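Bautista Warehouse Workers' Council Sends Delegation to Witent Open Day, Comes Home With Questions

ROLLTHORPE, June 25, 2019 — Seven members of the Bautista Warehouse Workers' Council attended the open day at Witent's new automation workshop in Rollthorpe this month. The council thanks the company for the invitation and for the lunch. It does not share the company's view that two-armed robots are ready for the returns benches at the Grendatbridge depot.

Witent has offered to place a trial station at Grendatbridge, where council members sort, check and repack returned goods, many of them toys and small household items. The offer was made to depot management in May. The council heard about it secondhand and asked to see the machines at work before anyone signed for them. Management agreed, and the open day was the result of that request as far as our members were concerned.

"We were told we would see the future of the returns bench," said Ebenezer Asamoah, who chairs the council and has worked returns at Grendatbridge for nine years. "I saw two arms and a handful of toys on a clean table. My bench has never looked like that, not even on the day they installed it."

The demonstration ran in short sessions, with visitors standing behind a rope and a Witent engineer talking over the top. Delegates were told the arms were sorting mixed small goods. They were also told that the items had been picked by Witent staff beforehand.

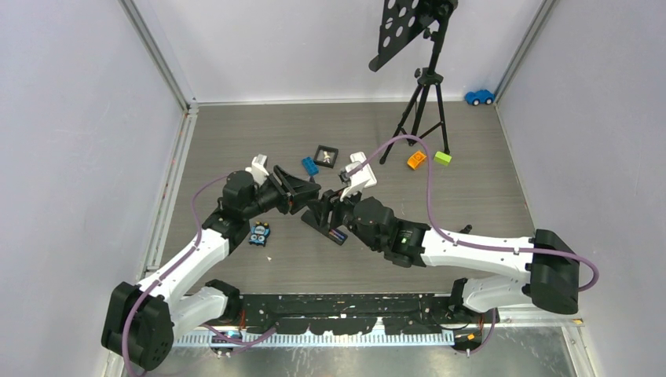 Our members asked who decides what goes on the table. The answer was that the workshop team does, and that customers may send in their own goods later, once a contract is in place. The council thinks that is the wrong way around. A depot should be able to hand over a crate of ordinary returns, unsorted, and watch what happens before it pays for anything.

They also asked how often a person has to step in. Witent's presenter called the rate "low and falling" and offered to follow up by email. No figure has reached the council so far. During the part of the afternoon our delegates watched, a staff member reached in to reset the table three times. The presenter described these pauses as normal for a demonstration. They may well be, but a pause at Grendatbridge means somebody on the floor has to leave their own work and deal with it, and the council would like to know who that somebody is and whether it will be in their job description.

Some of what we saw was decent work. The engineers were polite, knew their equipment and did not dodge every question. One of them said plainly that torn packaging is still hard for the system. Delegates appreciated that more than the video that came before it, in which a station ran all night with the lights off and cheerful music playing.

"I'm not against a machine that saves my wrists," Asamoah said. "I've had the surgery. But half of what comes across my bench is wet, taped shut, missing a piece or not the thing the label says it is. Show me that and I'll clap with everybody else."

The brochure handed out at the door says a station can be "working within days." Asked about this, the presenter said the wording covers installation only and that training on a site's own goods takes longer — roughly five weeks in a typical case. The brochure does not mention this.

The council has written to depot management and to Witent with the following requests:

A trial using unsorted returns from Grendatbridge, chosen by the people who work the benches.

A written record of every stop during the trial and every time a person reaches in, shared with the council at the end of each shift.

A statement of which jobs will change, and how, before equipment is delivered.

A corrected brochure.

Management has acknowledged the letter and says it is considering the points. Witent has invited the council to a second open day. The council will attend if it can bring its own crate.

The Bautista Warehouse Workers' Council represents hourly staff at the Grendatbridge depot. Members who want to read the delegation's full notes can ask for a copy at the council desk next to the break room. Press inquiries should be directed to Ebenezer Asamoah at the same desk.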